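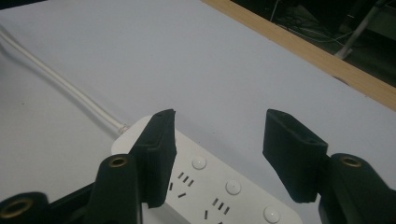 Our project looked at how power strips are used on the shared tables in the Lougher study room, and whether changing where a strip sits changes how people use it. The room has fixed wall outlets on one side only, so most of the tables depend on a strip and a long cord. Before we started, the strips were on the floor. We moved them onto the tabletops and compared the two setups. The strips are not all the same model, and color made a difference we had not planned for. A glossy white strip with white buttons on a pale table is easy to overlook, even with three round buttons in a row along the top. Two people in our survey said they had looked under the table for a strip that was already in front of them.

Posted in March
By the Lougher Project Group

Background

The study room is open from 8 a.m. to 10 p.m. and is used mostly for laptop work. People bring chargers, plug them in, and often leave with the laptop but not the charger. A charger left in a socket still draws a little power. The amount per charger is small, but the strips stay on all night.

We had two questions. Do people unplug more of their things when the strip is on the table? And does the total energy used in a week go down?

Equipment

We used one Worero plug-in meter, borrowed from the physics lab. Its limit is 2,000 watts, which was more than enough for laptops and lamps but meant we had to keep the kettle off the measured circuit. Readings were copied by hand into a spreadsheet. We also had a roll of Puniditz cord tape to hold the cords along the table legs. The strips were the ones already in the room.

Method

The first week was the floor week. All strips stayed where they were and the meter was read every morning before opening. In the second week the strips were placed near the middle of each table and the cords were taped down. Nothing was announced, but a small card on each table asked people to take their chargers with them. The card was there in both weeks.

At closing time we checked the sockets and wrote down which tables still had something plugged in. On the last Friday we gave out a short paper survey, and 17 people filled it in.

Results

The meter showed 1,986 watt-hours for the floor week and 1,916 watt-hours for the tabletop week. That is a drop of 70 watt-hours, or about 3.5 percent. We do not think this is large enough to mean much with only one week of each setup. One extra person working late could account for it.

The closing check gave a clearer result. Chargers were left behind on most evenings of the floor week, sometimes at several tables. In the tabletop week there were evenings with none at all. The table nearest the door did not improve -- it had a desk lamp that was left plugged in both weeks, and we decided not to touch it.

In the survey, most people preferred the strip on the table. The reasons given were not having to crawl, seeing which sockets were free, and not kicking the plugs loose. The main complaint was lost space. A long strip takes up room where a notebook would go, and when it is pushed around by books it ends up lying at an angle across the table. Large charger blocks also cover the socket next to them, and this was the same in both weeks.

Problems

The tape did not hold well on the metal legs and had to be redone on the third day of the tabletop week. We missed one morning reading in the floor week, but the meter keeps a running total, so the weekly figure is not affected. We also did not record how many people used the room. This was our biggest mistake, as without it the two energy totals cannot be compared fairly.

Someone moved one of the strips back to the floor overnight. We put it back the next morning and left that table out of the closing check for that day.

What we would change

A longer test would help, with at least three weeks for each setup and a head count at noon and at 6 p.m. We would clamp the strips to the back edge of the tables so that they stay straight and leave the writing area clear. For the white strips on the light tables we would put a band of colored tape around the case, away from the sockets and buttons. Lumesico, the student supply shop, sells a clamp that might fit, but we have not tried it -- the price was over our budget.

The strips are still on the tables for now.

Home Projects Reports Room Booking Contact

Related reports
Draft Strips on the Lougher Windows
Which Desk Lamps Get Used?
Noise Levels in the Study Room After 6 p.m.
Sorting the Lost Charger Box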